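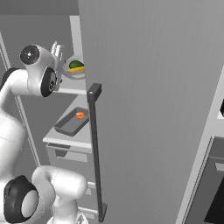 *Page last changed: April*

# Where museum objects go when they are not on show

*Information for younger visitors from the Learning Department, Bemdale Museum*

When you visit a museum, you see only part of what it owns. Bemdale Museum has 2,737 objects in its local history collection, and most of them are kept in rooms behind the galleries or in our second building at Cadach. These rooms are called **stores**. Pages for younger visitors usually deal with the galleries. This one explains what happens in the stores.

## Why museums keep things in store

Galleries have limited space. If every object were put out together, the cases would be so crowded that it would be hard to look at anything properly.

Some objects also need to rest. Light slowly changes the colour of cloth, paper and feathers, and the change cannot be undone. A dress that has been on show for a season will go back to a dark drawer, and a different dress will take its place.

Other objects are kept mainly for study. Our collection of clay pipes is a good example. One pipe may look much like the next, but a person who studies them can compare the shapes of the bowls and work out when each one was made.

## A number for everything

Every object that joins the museum is given a number of its own, known as an **accession number**. "Accession" is a formal word for adding something to a collection.

The number is written on a label, in a paper book called the register, and on the museum's computer. On hard objects such as pots, a very small number is also painted in a place where it will not be noticed, often underneath. On clothing, the number is written on a piece of cotton tape and sewn in with a few loose stitches.

The first register was begun by Hubert Widmer, who was the museum's schoolmaster-curator and wrote in brown ink with a steel pen. Some of his entries are very short. One says only "Spoon, bent." Staff have since measured the spoon, photographed it and written a full page about it.

## Finding an object again

A store is arranged so that any object can be found, even by someone who has never seen it before. Each room has a letter. Each row of shelving has a number, and so does each shelf, counting from the floor upwards. An object's full address might be written like this:

**B – 6 – 3 – Box 28**

This means Room B, row 6, third shelf, box 28. The address is kept on the computer beside the accession number. Whenever an object is moved, the address must be changed on the same day.

Heavy objects are placed on the lower shelves. Light boxes go higher up. Very large objects, such as the Flindmont milk cart, stand on the floor on wooden boards called pallets, which keep them clear of any water that might come in.

## What could harm an object?

People who care for collections watch for several kinds of trouble.

**Damp.** Air always holds some water. When there is too much, iron rusts and mould can grow on leather and paper. When there is too little, wood may shrink and crack. Small instruments in each room measure the dampness of the air all day and all night.

**Insects.** Clothes moths lay their eggs in wool and fur, and it is the young moths, or larvae, that do the eating. Carpet beetle larvae like the same food. Sticky traps are set out along the walls and are checked every 14 days. If insects are found on an object, it may be sealed in a bag and put in a very cold freezer for two weeks.

**Dust.** Dust can be gritty, and it can scratch when it is wiped. It also gives insects something to eat. Staff remove it with a soft brush, holding the nozzle of a vacuum cleaner a little way off to catch it.

**Hands.** Clean skin still carries a little salt and oil. On polished metal these can leave a fingerprint that lasts for years.

## How to carry something old

The rules for handling objects are taught to everyone who works in the stores, including the director.

1. Take off rings, watches and anything that dangles.
2. Look at the object before you touch it. It may have been mended, and old glue can give way.
3. Decide where you are going to put it down, and make sure that the place is clear.
4. Use both hands. Never lift a jug by its handle or a chair by its arms.
5. Walk. Another person should open the doors.

Gloves are worn for metal and for photographs. For old books, clean bare hands are often better – thin pages are difficult to feel through cloth, and they tear easily.

## The people who look after the stores

**Daiane Brandão** is the collections manager. She decides where objects are kept and arranges loans to other museums.

**Martti Salminen** is a conservator. A conservator cleans and repairs objects, and tries to stop damage from getting worse. His longest task so far has been the Aaltonen tapestry, which was cleaned one small square at a time.

**Aiguo Lu** looks after the register and the computer records. Letters from families asking about something a grandparent gave to the museum are answered by this office.

## Words used on this page

- **Accession number:** the number given to an object when it joins a collection.
- **Conservator:** a person trained to clean, repair and protect objects.
- **Larva** (more than one: **larvae**): a young insect that does not yet look like its parents.
- **Pallet:** a flat wooden stand that keeps heavy things off the floor.
- **Register:** the book in which objects are listed.

## Try this at home or at school

Choose six things of your own to make a small collection. Give each one a number and write it on a paper label tied with thread. Do not stick labels or tape to the objects themselves. In a notebook, write down the number, what the object is, what it is made of, its size, and where it came from. Then decide on an address for each one, such as "Desk – drawer 2 – left side".

Ask a friend to find one of your objects using only the notebook. If your friend cannot find it, look at the address again and see which part needs to be clearer.

School groups may visit the Cadach store by arrangement with the Learning Department. Coats and bags are left at the entrance, and pencils are provided for drawing and notes. Pens may not be taken into the store.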